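Community News | Food & Get-Togethers

Strawberry mornings are back at Stullon Hall

The Tuesday strawberry mornings have started up again at Stullon Hall, and if the first one of the season is anything to go by, we're in for a lovely November. The kettle was on by 9:30, the berries were cut up and on plates not long after, and there was plenty of chatter going before the second pot of tea had been poured.

For anyone new to the neighbourhood, the mornings are a simple sort of affair. You come along, you have a cuppa and some fruit, and you stay for as long as you like (plenty of people stay until lunch!). The berries this year are from Bonsu Farm, just up the road, which has sent down 15 punnets for the opening week and has promised more as the season goes on. They're sweet little things, a bit smaller than last year's, and they go beautifully with the shortbread from Lavent Bakery.

The old timber table has come out of storage for the season too, and it was good to see it again, curved edge and all. It now sits up beside the white one.

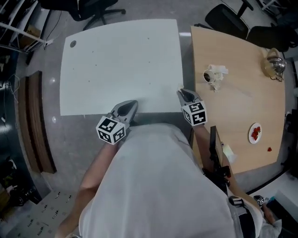
Everyone is asked to lend a hand with the clearing up before heading home, so mugs to the sink, please, and used serviettes in the bin. A tea towel from home is always welcome, and so is an empty jar, as there's talk of a jam day once the softer fruit starts coming in.

Mornings run from 9:30 until noon, and a gold coin at the door covers the tea and milk. Parking is easiest on the oval side.

Filed under: Around Town, Food, What's On

More local news
Sendent Street footpath to reopen
Book stall raises $83 for new shelves
Bus route 19 timetable changes
Lemons wanted for the spring cordial

We use cookies to help our site run smoothly. By continuing to browse, you agree to our cookie policy.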